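Cable slack and a dropped joint: an interview with Reshma Motaung

The fault on the two-arm cell at Skutora first showed up as a line in a log. Reshma Motaung, who ran the cell through September, had set the right arm to repeat a reach across the table and back. At cycle 638 the wrist reported a position, then reported nothing for 53 milliseconds, then reported again.

"The controller treated the gap as no change," she said. "It held the last command. The arm was moving at the time, so when the reading came back the error was large and it corrected hard. The gripper came down on the table."

Nothing broke. The cell was stopped by hand, the supply was cut and the joint was checked for play. Motaung put the arm back in service the same afternoon, which she now regards as the wrong decision. The second dropout came at cycle 826, in nearly the same pose.

"Two faults in one pose is a cable," she said. "I should have looked at the cable before I looked at the firmware. I spent a day and a half on the firmware."

The cell works on small household items, and both arms share one tabletop, so a hard correction on one side can reach the other.
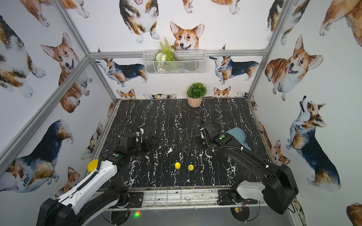

Kobina Adjei disagrees that the cable alone explains it. A loose connector, he wrote in a comment on the fault report, would give random gaps in length, and both of these were the same to the millisecond. He suspects a timeout in the Gudo bus adapter that a brief break in contact sets off.

Motaung accepts part of this. "The 53 is probably the adapter restarting its link. But something has to make it restart. When I flexed the lead at the elbow with the arm powered and locked, I could get the fault every few tries. With a new lead I could not get it."

The old lead had been tied too tightly at the elbow. With the arm folded there was slack. With the arm stretched over the table there was almost none, and the connector took the pull.

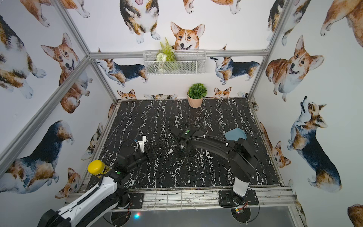

The replacement lead is longer and is held at two points on the link, with a free loop between them. Motaung also changed the controller so that a missing reading of more than two control periods stops both arms and leaves the brakes on. Previously only the affected arm would have stopped, and only after a much longer gap.

"Stopping one arm is a poor choice when the other one is still moving through the same space," she said. "The vendor default assumes a single arm."

She then ran 4000 cycles with the wrist loaded and the Tekance logger attached. There were no dropouts. There were three false stops, all at startup - the new limit was active before the bus had settled. A short delay fixed that.

The grip was a separate question. A gripper that stays closed during a stop keeps hold of the item, but it also keeps hold of a finger.

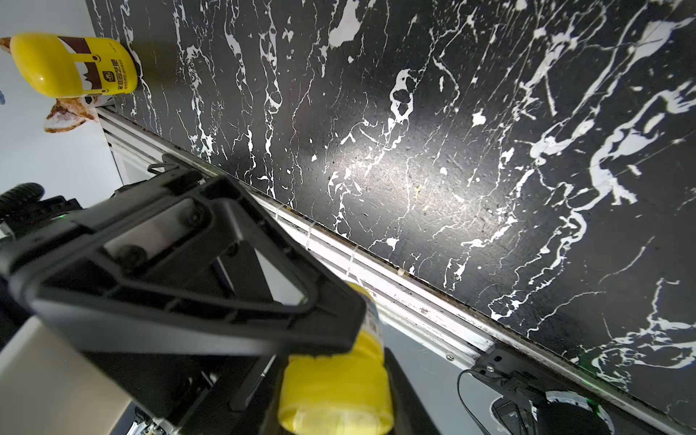
Opening on a stop is worse in most cases, according to Adjei, who would keep the jaws closed at reduced current and fit a manual release. His argument is that a dropped item rolls, and people reach in after it.

Motaung has taken that advice for the Skutora cell. The current limit is in place, and the release is on order from Akpalu. Until it arrives, the written procedure calls for the supply to be off before anyone puts a hand past the front rail.

She has one item still open. The log stores the last commanded position and the last reading under the same time stamp, so the gap at cycle 638 could be seen only in the raw bus data. "That needs its own field," she said. "I have asked for it twice."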